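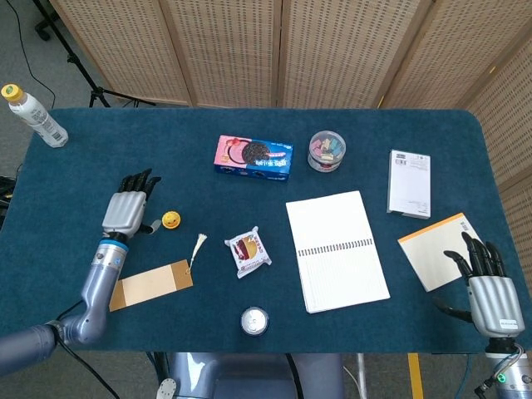

見学記 > 学校・研究室 > ロボット

印刷する | この記事をメールで送る

8月 文:見学記編集部

ヴダード工科学校(Vudard)の夏の公開日に行ってきました。目当ては、学生の自主プロジェクト「Trilten」の作業見学です。両腕のロボットに机の上の物を扱わせる課題に取り組んでいる班で、去年の秋に学内の発表会の資料を読んでから、一度作業場を見たいと思っていました。

学校へは駅前から158番のバスに乗ります。終点の一つ手前で降りると正門の前です。駅の案内所でもらった地図には古い停留所の名前が載っていて、車内の放送と合いません。運転手に学校名を言えば教えてくれます。坂がきついので、徒歩で行くのはすすめません。

受付は正門を入って左の建物でした。見学の申し込みは事前にメールで済ませてあり、名札と館内図を受け取るだけで終わりました。資料代として200円を払います。資料は公開日に合わせて刷った薄い冊子で、各班の紹介が載っています。Triltenのページは後ろのほうにあり、文字が小さく、その場で読むのはあきらめて帰りの電車で読みました。

作業場はピンテール棟の516号室です。入口には「Pintér」とアクセント記号つきで書いてあり、館内図では記号が抜けていました。エレベーターは混んでいたので階段で上がりましたが、踊り場ごとにほかの班のポスターが貼ってあり、読みながら上がると意外に時間がかかります。橋の模型の班と、温室の自動水やりの班のポスターが読みやすくできていました。

部屋の前の廊下で、同じ回の見学者と一緒に簡単な説明を受けました。高校生とその親が多く、ほかに近くの中学校の技術の先生が来ていました。説明役は2年生の学生で、注意事項は次のとおりでした。床の黄色いテープより中に入らない。ケーブルをまたがない。腕が動いているときは机に手を出さない。質問はいつでもしてよい。写真は撮ってよいが、フラッシュは使わない。

部屋に入ってまず感じたのは、機械の音が小さいことです。腕の関節から低い音がするくらいで、学生同士は普通の声で話していました。工場の見学のつもりで耳栓を持ってきた人がいましたが、出番はありませんでした。

作業用の机には、角を丸めた濃い青緑色のフェルトの天板が使われています。その周りを、編んだ模様の折りたたみ式のついたてが囲んでいました。ついたては背景を一定にするために立てているそうです。頭の側のカメラから見て、後ろを人が歩いたり、ほかの班の荷物が増えたりすると、記録した日ごとに見え方が変わってしまいます。以前は白い布を吊っていたが、空調の風で揺れるのでやめた、と説明がありました。

フェルトにしたのも理由があって、最初に使っていたつるつるした天板では、指が触れただけで物が滑っていってしまい、つかむ前に机の端まで行くことがあったといいます。フェルトだと滑りにくい代わりに、紙のような薄い物の端に指を入れるのが難しくなります。どちらがよいかは班の中でもまだ意見が分かれていて、天板を二種類持っておくべきだという学生もいました。

ロボットは班の中で「Adia」と呼ばれています。左右の腕は銀色がかった色で、先に人の手の形をしたハンドがつき、指は黒です。近くで見ると指は思ったより細長く、親指が手のひらの横から斜めに出ています。人の手と同じ形にする必要があるのかという質問が見学者から出ました。学生の答えは、二本の爪で挟む形のほうが楽な作業は多い、ただこの班は人の身振りをそのまま写して動かす方法を試しているので、手の形が近いほうが都合がよい、というものでした。

動かし方は、人が離れた席で腕を動かし、それをロボットが追う形です。操作する学生の席はついたての外にあり、手元は画面で見ます。操作した動きを記録しておき、あとでまとめて学習に使います。記録した動きは夏休み前の時点で約200件あり、失敗したものも捨てずに別の名前で保存しているとのことでした。失敗の記録を何に使うかはまだ決まっていないそうです。

課題に使う物は、学生が身の回りから持ち寄っています。菓子の箱や小袋、飲み物の缶、ノート、メモ帳、笑った顔の描かれた黄色い小さなボール、房飾りのついた札、透明な丸い容器に入ったチョークなどです。教材用にそろえた形のきれいな積み木より、こういう物のほうが難しいと聞きました。

たとえば缶は、形は単純ですが、上から見ると丸いふたの面しか見えず、高さがわかりにくい。頭のカメラだけで位置を決めると、指が手前で閉じてしまうことがあります。菓子の小袋は置くたびに形が変わります。箱は角があるので楽かと思っていたら、寝かせて置くと指の掛かるところが少なく、横から押して起こすか、両手で挟むかになるそうです。

ノートも面倒な物の一つでした。表紙を閉じておけば板のように扱えますが、開いてあると、持ち上げたときに紙のほうだけがついてきます。リングのところに指先を掛ける方法を考えた学生がいて、うまくいけば安定するのだが、指がリングに引っかかって抜けなくなることもあるので、今は禁止にしているそうです。

チョークの容器は、ふたを開ける作業をいつか入れたいということで候補に残してあります。片手で容器を押さえ、もう片方でふたを取る、両腕ならではの作業になります。今のところは容器ごと動かすだけです。中身が偏ると重さの中心が変わるため、持つ位置を少し変えなければならず、それだけでも練習になるという話でした。

見学者の前で行われた実演は、黄色いボールを決めた場所へ移す作業でした。一回目は指が閉じる前にボールが転がり、やり直しになりました。二回目は親指の位置を変えて持ち上げ、隣へ下ろしました。操作していた学生によれば、丸い物は上からつかむよりも横から囲うほうがよいのだが、机に手の甲が近づきすぎると腕が自動で止まるので、その間を狙っているとのことです。見ているほうにはその差がほとんどわかりません。

そのあと、両手を使う作業として菓子の箱を挟んで向きを変えるところを見せてもらいました。左右の力が少し違うと箱が斜めになります。強くすれば安定しますが、紙の箱なのでへこみます。班では中身を食べたあとの箱を何度も使っていて、へこんだら新しい物と替えます。替えるための箱を用意する当番があるそうで、当番の人は同じ銘柄を探して店を回るのだと言っていました。印刷の絵柄が変わると、カメラの認識にも影響が出るためです。

ここで休憩になり、隣の部屋で冷たいお茶が出ました。休憩の間に、記録の付け方を表にした紙を見せてもらいました。欄は、作業の名前、使った物、置き方、操作した人の番号、成功か失敗か、備考です。備考の欄がいちばん面白く、「昼食の前で集中が切れていた」「前の回より照明が暗い気がする」「袋が裏返しだった」といったことが手書きで残っています。あとから記録を整理する人のために、気になったことは何でも書く決まりにしたそうです。字が読めないという苦情が出て、今は清書する係を置いています。

置き方の欄には少し感心しました。物を並べる位置は毎回変えるのですが、人が「適当に」置くと、どうしても似た並びになります。箱は奥、小さい物は手前、という具合です。そこで、奥に何を置くか、斜めにするかどうかを札を引いて決めるようにしたそうです。その結果、机の端に近すぎたり、物同士がくっついたりする並びも出てきますが、できるだけそのまま使います。片づいた机ばかりで練習しても、普通の机では役に立たないという考えです。

技術の先生からは、安全面の質問がいくつか出ました。停止ボタンは操作する席と机のそばの両方にあり、腕を動かすときは必ず操作役と見張り役の組で作業します。一人のときは電源を入れてはいけません。見張り役は物を並べ直す仕事も兼ねていて、並べ直すときは操作役が両手を操作具から離し、声を出して合図します。見学中もこの合図は毎回行われていました。最初は少し大げさに聞こえましたが、何度か見るうちに、次に何が起きるかが見学者にもわかるので助かると感じました。

ケーブルについての質問もありました。腕の下から床へ延びる線は、動きの邪魔にならないように余裕を持たせてあります。余らせすぎると今度は足に掛かります。班ではこの春に配線を一度全部やり直し、長さの覚え書きを作ったそうです。外したケーブルをどこに差していたかわからなくなり、戻すのに一晩かかったことがあるためで、今は外す前に必ず写真を撮るようにしているとのことでした。

高校生の一人は、入学前に何を勉強しておけばよいかを尋ねていました。答えは学生によって違いました。ある人はプログラミング、ある人は数学、別の人は工具の使い方と言い、見張り役の学生は、長い作業の記録を最後まで同じ書き方で書けることだと答えました。班に入ってすぐの人は、まず記録と物の準備から始め、しばらくして操作の練習に移るそうです。操作は器用な人が向いているとは限らず、ゆっくり同じ動きを繰り返せる人の記録のほうが使いやすいと聞きました。

希望者は操作も体験できました。腕そのものではなく、画面の中の手を動かす練習用のプログラムです。私も並んで試しましたが、奥行きがまったくつかめず、指を閉じるたびに何もないところを握っていました。目の前の画面と自分の手の位置がずれているのが原因で、操作を始めたばかりの人はみな同じところで困るそうです。影の位置を見るようにと言われ、そうすると少しましになりました。持ち時間が終わるまでに一度だけ箱に触れました。持ち上げてはいません。

隣で体験していた中学生くらいの子は、すぐにコツをつかんで箱を動かしていました。画面を見ながら体ごと傾く様子は、ゲームをしている人と変わりません。見ていた学生が「体は傾けなくても大丈夫です」と声をかけていましたが、本人は最後まで傾いていました。

プロジェクトの今後については、秋の発表会までに、散らかった机を片づける一連の作業を見せたいという説明がありました。物を一つずつ箱に入れるのではなく、ノートは端にそろえ、袋や箱はまとめて寄せる、というように、物によって扱いを変えるのが目標です。どの状態になったら「片づいた」と言えるのかを決める話し合いがまだ終わっておらず、ここがいちばん時間を取られているそうです。人によって片づけの基準が違い、ノートを開いたままにしておくのが当然だという人もいれば、閉じないと気が済まない人もいます。今は写真を見せてほかの学生に点をつけてもらい、それを参考にしています。

見学は説明も入れて一時間半ほどの予定でしたが、質問が続いて少し延びました。次の回の見学者が廊下で待っていたので、最後の質問は歩きながらになりました。

帰る前に一階の展示室にも寄りました。階段のポスターで見た自動水やりの班が、小さな鉢を並べて実演をしていました。土の乾き具合を測ってポンプを動かす仕組みで、説明はわかりやすかったのですが、午後は人が多く、近くで見るには少し待ちます。橋の模型の班は、重りを載せて橋を壊す実演を昼過ぎに終えていて、折れた部材だけが展示されていました。こちらを見たい人は先に回ったほうがよいと思います。

食堂は公開日も開いていて、見学者も使えます。日替わりの定食は早い時間に売り切れ、私はうどんにしました。味は普通です。窓際の席からは正門の坂が見え、帰りのバスが来るのもわかるので、待ち時間を過ごすには便利でした。

これから行く人のためにいくつか書いておきます。ピンテール棟は冷房が強く、上着があると楽です。516号室は一回に入れる人数が限られるため、申し込みは早めに。Triltenの班は、メールで送られた質問にも答えてくれるそうで、宛先は冊子の最後のページにあります。次の公開は秋の発表会に合わせて行われる予定で、日程は学校の掲示で知らせるとのことです。荷物は受付で預かってもらえますが、引き取りは夕方5時までです。

印刷する | この記事をメールで送る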